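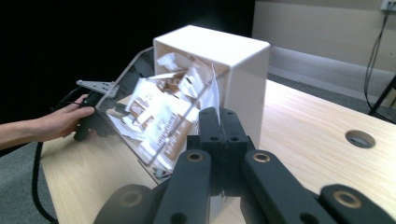

**Which birds are covered by this dataset?**

Reed warblers and sedge warblers caught in mist nets at the Ilden reedbeds, plus a small number of birds that could not be put safely into either species and are coded as `unsure`.

## Contents

The main table, `captures.csv`, has 3,285 rows. Each row is one capture of one bird, so a bird caught twice in a season appears twice under the same ring number. The other files are:

- `nets.csv`: position and length of each net, with the dates it was in use
- `effort.csv`: opening and closing times for every session
- `codes.csv`: age, sex and moult codes, with their meanings

All files are UTF-8, comma separated, with a header row. Empty cells mean the value was not taken. A zero is a real zero.

## Columns in `captures.csv`

| Column | Meaning |
|---|---|
| `ring` | Ring number, replaced with a stable code |
| `species` | `reed`, `sedge` or `unsure` |
| `age` | See `codes.csv` |
| `wing` | Maximum chord, in mm |
| `mass` | In grams, to one decimal place |
| `fat` | Fat score |
| `net` | Key to `nets.csv` |
| `time` | Start of the net round, local time |

`time` is the start of the round and may be earlier than the moment the bird was handled. Please don't use it for anything finer than an hour.

## How the birds were caught

There were 22 net positions at Ilden and five at Grirkthorpe. The Grirkthorpe nets were used for comparison only and their captures are marked `site = G`. Nets were opened at first light and closed by 11 am, or earlier in wind or rain. Wing length was measured with a stopped rule. Mass was taken on a Prulteck balance, checked against a test weight at the start of each session.

## Known problems

- Net 7 was moved after flooding in June. It kept its number, so join on both `net` and `period`.
- Fat scores from the first season were recorded on a different scale. They have been left as written and carry `fat_scale = old`.
- Seven rows have a wing length but no species. These came from a wet notebook page and could not be recovered.
- Juveniles are under-recorded at Grirkthorpe, where netting stopped before most had fledged.

## Use and citation

The data may be reused with credit. Cite as "Ondrejka Reedbed Ringing Project, warbler captures" and give the version number from `VERSION`. Exact nest locations are not included and will not be supplied on request.

Corrections are welcome through the issue tracker. Include the row number and the file version.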